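In praise of the coiled cable

By Giorgia Monti

I have a drawer. You have one too, I'd bet my lunch on it! Mine used to hold every charger, extension and mystery lead that had come through the house in the past decade, all of it knotted together like cold spaghetti, and every time I went looking for one cord I pulled out five.

So let me make my case, with far more feeling than the topic probably deserves: coiling cables properly is one of the great small jobs of home life, and we should all be doing more of it.

I came to it through Settimio Zanetti, my neighbour on Herent Street, who spent years running sound for community theatre and can't leave a messy cord alone. He came over for coffee, saw my drawer and asked if he could "just have a go at it." Two hours later (I had errands, he didn't) the whole lot was sitting on my kitchen table in tidy rings, and I was hooked.

His method is lovely to watch. You hold the start of the cord in one hand, feed it in with the other, and let each turn fall at the size it wants to be. If the cord starts to twist, you roll it a little between finger and thumb until it relaxes. Then you secure the ring with something thin -- a bit of garden wire, an old bread tie, a scrap of ribbon if you're feeling fancy -- and you're done. No winding it round your elbow, please. Settimio goes quite pale at the elbow.

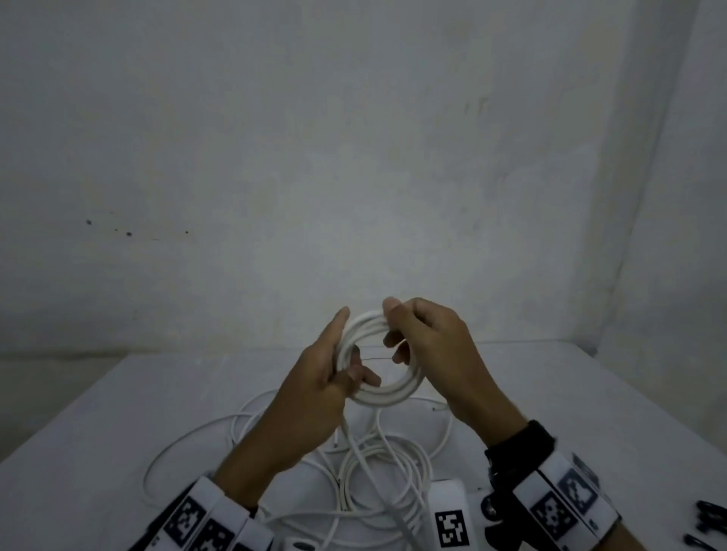
Should you buy special ties for this? Save your money and use whatever you already have in the kitchen, as long as it's soft enough to bend by hand and you don't cinch it tight.

My sister Benedetta disagrees with nearly all of this. She owns a labelled box with a little compartment for every colour of cord, and she thinks coiling without labels is only half the job. Fair enough, but I tried labels and gave up after 8 of them. A good coil tells you plenty on its own. You can see how long it is and what's on the end, and you can lift it out without dragging its neighbours along for the ride.

What I love most is the untangling that comes first. You find a loose end, follow it under and over, and the heap slowly gives up its shape. I put the radio on. I've sorted out dinner plans and one long-running quarrel in my head while doing it, and I'd happily do yours as well.

The garage is next. There's an orange extension cord out there that has been in a knot since we moved in, and Settimio is already asking when he can see it.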